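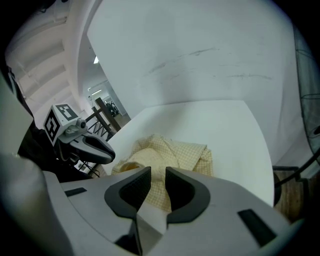 How to record a clean folding demo

I run the laundry task for our student robotics project, and new people always ask me how to get a demo the robot can learn from. So I finally wrote down what I tell everybody!

Start simple. A small cloth is great for day one – drop it in a heap and practice pinching one edge with one gripper while the other one waits. Keep the marker cubes facing out and don't cover them with your sleeve (Solange lost a whole afternoon to that in May).

Once you can do 4 cloths in a row without a fumble, move on to pants.

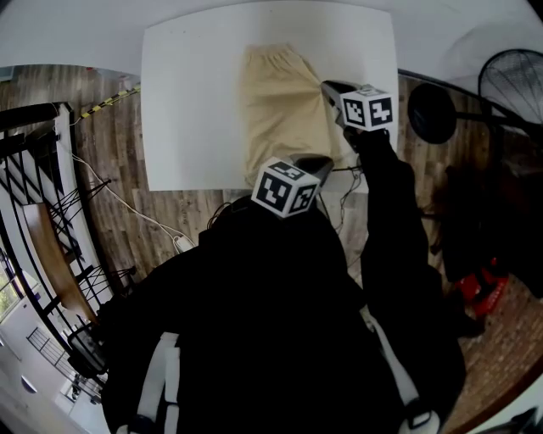

Lay them out lengthwise and get them fairly flat before you hit record. Then pinch, lift, and bring the fabric over slowly. Slower than that – really! If you miss a grab, open up, back off, and try again without stopping the recording. We keep those.

Aim for 60 takes per garment. Pause 2 seconds at the start and end of each one, then write the take number on the sheet right away. Killian and I swap every few takes so our wrists survive.

When you're done, copy everything to the Altard folder and put the grippers on to charge.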